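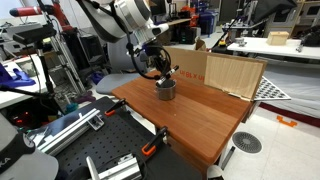

How many examples does it take to teach an arm to put a marker in a pot?

More than you'd guess for one pot on one table, and fewer than you'd fear if the examples differ from each other. Our current set for this task has 2,122 and we are still adding to it.

1/ This is a thread on how we gather them. The project is called Plumlow. The task is small: pick up a dry-erase marker, put it in a small metal pot, let go, back off. I run the collection side, and somebody else does the training.

2/ One example is one full try, start to finish. It has the camera video, the arm's joint positions, how open the gripper is, and a line of text saying what the task was. If any of those is missing, the try gets thrown out.

3/ Early on we kept tries with a missing camera and planned to sort them out later. We never sorted them out. There were 400 in that folder when I deleted it.

4/ Before each try the person at the table moves the pot and the marker. Small moves count. So do turns. If the marker always starts pointing the same way, the arm learns that one way and does something strange with every other.

5/ People are bad at random. Leave them alone and they put the pot in the same comfortable spot all morning. We now have a script that shows a rough sketch of the tabletop with a dot for the pot and a line for the marker. You match it by eye and go.

6/ Matching by eye is good enough. We tried tape marks first and the policy picked up on the tape. The table stays free of tape now.

7/ The view from the wrist is the one I check first when I review. If the end of the marker is inside the rim when seen from there, the rest of the approach is usually fine. A shiny pot makes this harder to judge than a painted one, because the inside picks up the lights.
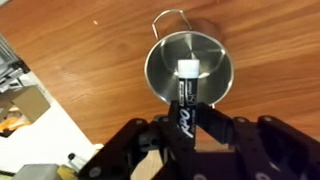
8/ What we write down for each try

Success, fail, or unsure. Which pot, which marker. Lights on or off in the back half of the room. Free text if something odd happened. All of it goes into Fekley, our logging tool, which is a form with a save button and not much else.

9/ "Unsure" gets used more than I expected. Typical case: the marker is in the pot but leaning so far over that it may not stay. We had two people labeling and they split on those every time. Now a lean counts as success if the marker is still in the pot when the arm has backed off. It's a simple rule and everyone can apply it.

10/ Fails are kept. They go in their own folder and they don't get mixed into the main training set, but they are useful for checking whether a model can tell the difference. Please don't delete your fails.

11/ What I do ask people to delete is a try where they stopped to think halfway. A long pause in midair teaches the arm to pause in midair. Reset and do it again.

12/ On shifts. We stop after an hour and swap. Past that the motions get lazy, and you can see it in the plots: the arm comes in lower and clips the rim more often. The best tries of the day are mostly from the first half hour after lunch.

13/ The cardboard along the back edge of the table gives the side cameras something plain to look at behind the pot. It's from shipping boxes. When one sheet gets bent we swap it for another, and the print on it changes, which is fine. A bit of change back there is good for the data.

14/ Clamps: check them at the start of every session. If a rail slips even a little, the camera mount goes with it and the calibration is off for everything after that. We lost most of a day's work in March this way. The clamps looked tight and one of them wasn't.

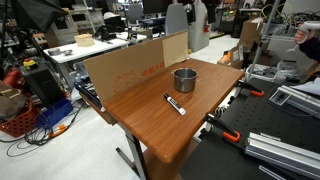

Posted by Plumlow bench notes, Oncombe

15/ Picking up where I left off before lunch. A few people asked about splitting the set.

16/ We hold back 600 tries for testing. They are picked by session, so a whole session is either in training or in testing. If you pick single tries at random, the test set ends up with near twins of what the model was trained on and your score looks better than it should.

17/ Besnard, the other group working on this task, splits by object. A pot used in testing is never seen in training. That is a harder test and probably a better one. We don't have enough pots yet to copy them.

18/ Someone asked if simulated tries would be cheaper. For reaching and lifting, yes, and we use some. For the last bit, where a thin marker meets a thin metal rim, ours didn't match the real table well enough. The sim marker bounced off in ways a real one doesn't.

19/ Another question: why a marker? It's cheap, it rolls, it has a cap end and a plain end, and you can turn it either way. A block would have been easier, but we wanted something where the angle matters.

20/ The reset is the slow part. A try takes a few seconds of arm motion, then you have to clear the pot, check the sketch, place both things, get your hands out of view, and start the recording. If you want to speed up a collection, time the reset before you touch anything else.

21/ Our resets got faster when we moved the screen with the sketch to the same side as the person's working hand. I wish we'd done it at the start. Before that everyone was turning around between tries.

22/ We also keep a short list of starts that the script tends to miss. Marker close beside the pot is one. Marker right at the table's edge is another. The arm has trouble when the two things are close together, so I add those by hand near the end of each session.

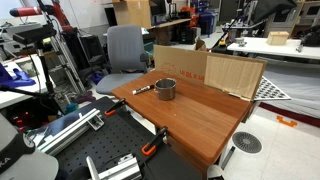
23/ With those close starts, the gripper can bump the pot on the way down to the marker. The person driving should come in from the far side, and keep coming in from the far side, even when the short way looks open. Mixed habits in the same kind of start are hard on the model.

24/ If two people drive in different styles, log who drove. We use a number for each driver. It has helped a few times when one batch of tries scored lower than the others and we needed to know where it came from.

25/ Next up is a second task on the same table, taking the marker back out of the pot. I'll post the label rules for that one when we've agreed on them. For now we're still arguing over what counts as a clean lift.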